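Bench notebook, two-arm table
January 8, 2020

Picked up where the last entry left off, with the left arm sagging whenever it holds still with the elbow out. The last entry says "fixed by retuning." I wrote that, and I no longer believe it. The arm held its height all evening when I tested it because I'd only tested it folded up close to its own base, which is the easiest thing in the world for it. Stretch it toward the back wall and the wrist starts creeping down again.

Swapped the left shoulder supply for the Voltell unit that was sitting in the spares drawer. Creep is slower. I'd like to say that settles it, but I also re-seated the connector when I made the swap, so I changed two things at once and learned less than I should have. Tomorrow the old supply goes back in with the connector left alone. If the sag stays small, the Voltell gets no credit.

Mounting plates
The right plate had worked itself a little loose on the front rail. You can't see it, but if you put your thumb where the plate meets the rail and have the arm swing across, you can feel it tick. The bolts were 40 mm, which the Brunet drawing asks for, and the drawing is wrong for our rail. They bottom out in the slot before they pull the plate down tight. Put a thick washer under each head and the tick is gone. Did the left one too. I've marked up the printed drawing in pencil so the next person doesn't order more of the same bolt. Whoever wrote "verified" in the corner of that drawing, I'd love to know what got verified.

Cable on the left arm still has too much slack. It goes out wide around the shoulder and hangs down past the base, and it's only a matter of time before it catches on something. I've tried tying it in tighter and then the wrist can't turn all the way before the cable goes stiff. Leaving it loose for now. I don't like it.

Cameras
Wrist cameras both came up first time. Left one still loses its stream now and then and comes back by itself, which I trust less than if it just died. The Gultelero software shows a happy status the whole time the picture is frozen, so the status is no use to anybody. Watch the picture itself, wave something under it, and see if it moves.

Also the new auto exposure setting. The claim on the workshop board is that it "handles dark fabric." Maybe. A black garment on a white table is a rotten thing to ask any small camera to look at, and all I've seen so far is that the white gets brighter. The folds in the black cloth are a bit easier to pick out, I'll give it that. Whether the arms do any better because of it is a separate question and I haven't seen a number.

Clothes into the basket
The task as agreed: pick a garment up off the table, put it in the green basket, let go, come back. We picked stretchy-waist things because the gathered band gives the fingers something to bite on. That was the theory.

Ran the pick program 40 times on the black garment, re-dropping it by hand each time. It closed on cloth and lifted on most of them. Sounds good until you look at what it lifted. I only wanted to count a pick if the waistband came up with it, and by that rule there were 4. The rest were a pinch of the leg or a bit of loose hem, and most of those slid out on the way over.

So if anyone asks whether it "can pick up clothes," the answer is that it can pinch clothes. I know the other number is the one that will end up on the board. Please don't put the other number on the board.

Some things I noticed, in no order:
- Coming down with the fingers on either side of the band is much better than coming down on top of it. On top, it just pushes the elastic flat.
- The tan one is easier than the black. Softer, more give in it, and the program seems to find the band without help. I didn't keep a tally for that one so treat this as an opinion.
- Having both garments out together confuses it more than I expected. It heads for one and ends up between them.
- Scuffs on the table. There are dark flecks near the basket and I suspect the program takes them for cloth once in a while. Would like to wipe the whole surface down before the next run, and then run it again dirty to see if I'm imagining it.
- The Skorneck finger pads wear fast. They look fine from the side. Run a fingernail across one and it's slick.

Tried handing off from right arm to left once, for fun. Fun is a strong word.

Both arms at the front rail, then down close over the black garment:

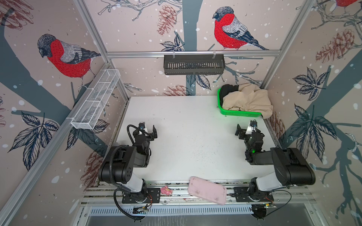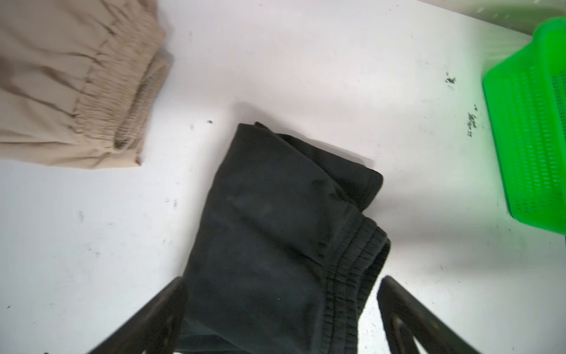 For next time
Old supply back into the left shoulder, connector untouched. Hold the arm out toward the back wall and put a ruler against the wrist instead of squinting at it.

Wipe the table. Same garment, same program, same rule about the waistband. No changing the rule halfway through because the evening is going badly.

Move the basket forward a little? The right arm has a long reach to the back corner. Against that, every saved position assumes the corner, and I don't want to teach them all over again in the same week I'm chasing a sag.

Look up what new Skorneck pads cost before deciding we need them. Could try roughing up the old ones with sandpaper first.

The open evening in March is still on the calendar with this table listed as a demo. I'd want to see a lot more waistbands before then. Left a note on the board asking for it to be listed as "in progress."

Power off at the wall, both arms parked.

Questions about this notebook: ask at the workshop desk | © 2020 shared workshop notebooks | Back to top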